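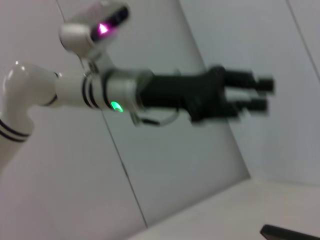 Weißer Arm, schwarzer Greifer, ziemlich in Bewegung.

Prolik Dachrinnenset aus Zink: mein Erfahrungsbericht

Gleich vorweg: ich bin kein Dachdecker, ich habe nur ein altes Gartenhaus mit Satteldach und eine Kunststoffrinne, die nach jedem Gewitter an einer anderen Stelle getropft hat. Im September war Schluss, da habe ich mir das Set von Prolik bestellt. 208 Euro inklusive Versand, dafür gab es die Rinnenstücke, Halter, Endkappen, einen Ablaufstutzen und 2 Fallrohre.

Ausgepackt sah alles super aus! Die Kanten sind sauber umgebördelt, da hatte ich beim billigen Set von Stelmakh (Vorgängerversuch, reden wir nicht drüber) jedes Mal blutige Finger. Die Halter lassen sich mit etwas Kraft von Hand biegen, das Gefälle habe ich mit einer Schnur abgetragen und dann einfach losgeschraubt. Für die Traufseite habe ich 41 Minuten gebraucht, mein Sohn hat gestoppt.

Weniger schön ist die Anleitung. Die Zeichnung zum Ablaufstutzen ist winzig und zeigt auch noch eine andere Rinnenform – ich habe zweimal falsch angezeichnet, bevor ich es kapiert habe. Und die Schrauben kann man vergessen, der Schlitz war bei dreien sofort rund. Ich habe dann Edelstahlschrauben aus dem Baumarkt genommen. Dichtmasse liegt übrigens nicht bei, also gleich mitbestellen!

Inzwischen hängt die Rinne den ganzen Winter, Schnee war auch drauf, und an den Verbindungen ist alles trocken geblieben. Der Glanz ist weg, das Zink wird langsam matt und grau, mir gefällt das sogar besser als neu. Nur das Laub sammelt sich am Stutzen, ein Sieb wäre für den Preis schon drin gewesen.

Vier von fünf Sternen, und fürs Carport bestelle ich im Frühjahr noch eins.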